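Trarnik Student Robotics Club Opens Second Season With Hand-Held Gripper Project

Students will record everyday packing tasks by hand, then use the recordings to teach a small robot arm

TRARNIK — The Trarnik Student Robotics Club will begin its second season this August with a larger workspace, a new set of hand-held grippers and a goal of 2,000 recorded demonstrations by the end of the school year. The club is open to high school and community college students and meets on Tuesday evenings in the lower workshop of the Zein Building.

The season is built around one project, which the students have named Zikside. Club members pick up, turn and put down ordinary household and grocery items using grippers held in the hand. A camera mounted on each gripper records the motion from close up. The recordings are then sorted, labeled and used to train a control program for a tabletop arm the club built last year.

The club recorded 1,000 demonstrations in its first season. Most of them involved rigid items such as boxes, cups and blocks. This year the students are moving on to soft packaging, including snack bags, refill packs and foil pouches.

"Boxes were a good place to start, and we got decent results with them," said Mahsa Amini, the club's student lead. "A pouch changes shape when you squeeze it. If you take it by the end seal you get one kind of lift, and if you take it across the middle you get another. We want both in the data, and we want people to write down which one they meant to do."

Amini said the club chose packaging after a spring visit to a local food pantry, where students watched shelves being stocked and made a list of the items that gave people the most trouble. Pouches and thin bags were near the top.

How a session runs

Members work in pairs at tables set up with a plain white board as the work surface. One student handles the gripper and the other keeps the log, noting the item, the starting position and whether the attempt should be kept or thrown out. The pair trades places after 40 attempts. Attempts that fail are kept in a separate folder, and students spend part of each month going through them.

New members start with a short course in camera calibration, file naming and basic gripper care. They then move to supervised recording and, after that, to one of three work groups: hardware, recording or training. Students may change groups at the winter break.

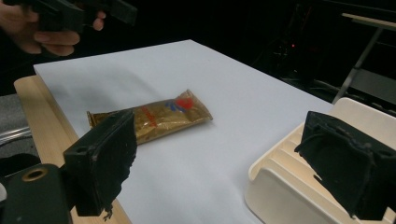

A foil pouch on the work surface between the fingers of a hand-held gripper. Photo: Trarnik Student Robotics Club

The grippers were designed and assembled by the hardware group. The group keeps a parts shelf and a repair log, and finger pads are treated as a wear item. Several pad materials were tried last season. The group plans to publish its notes on them along with the drawings, so that other clubs can build the same tool or improve on it.

"The pads are the part students argue about most," said Amrit MacLeod, who teaches engineering technology and serves as the club's faculty adviser. "Grip is easy to get on a dry cardboard box. On slick film you have to think about how hard you press, where you press and what the surface of the pad is like after a few weeks of use. It's a good problem for this age group because they can test an idea the same evening they have it."

MacLeod said the project also gives students practice with record keeping. Each recording has to match a line in the log, and recordings without one are not used for training.

"They found that out the hard way last year," he said. "We lost a full evening of work to bad file names. They wrote the naming rules themselves after that, and the rules are pretty strict."

Goals for the season

The club has set the following goals for the year:

Record 1,000 demonstrations with soft packaging and 1,000 with a mix of soft and rigid items.

Train the tabletop arm to pick up a single pouch from a flat board and place it in a bin.

Release the gripper drawings, parts list and pad notes for free use by other schools.

Hold an open workshop in the spring where visitors can try the grippers and look through the recordings.

The second goal is the one students expect to take the longest. In tests at the end of last season, the arm handled small boxes well when they were placed near the center of the board, and did poorly when they were close to an edge. The training group will repeat those tests with the new recordings before moving on to pouches. Results will be posted on the club's page each month, including the tests that do not go well.

Support

Wikitz, a local parts supplier, has donated fasteners, cable and camera mounts for the season and will lend the club a bench for the spring workshop. The club pays for other materials through member fees and a yearly parts sale. Fee waivers are available, and students do not need to own a laptop to take part.

The club is also asking the public for packaging. Clean, sealed or refilled pouches and bags in any size are welcome, including ones that are creased or past their date. Items may be left in the bin inside the Zein Building's side entrance during workshop hours. Please do not leave glass, cans or anything that has been opened and not resealed.

Joining the club

No experience with programming or electronics is required. Students under 18 need a signed permission form, which can be picked up at the workshop. Places in the hardware group are limited by bench space — those who want one should say so when they sign up. The recording and training groups have room for more members.

Sign-up sheets will be available at the first meeting and at the workshop desk. Teachers who would like to bring a class to see a recording session should contact the faculty adviser ahead of time, as the room fills up quickly once the tables are out.

About the Trarnik Student Robotics Club

The Trarnik Student Robotics Club is a student-run group for people learning to build, program and test robots. It is supported by member fees, local donations and its annual parts sale.

Media contact: Amrit MacLeod, faculty adviser, Trarnik Student Robotics Club, Zein Building, lower workshop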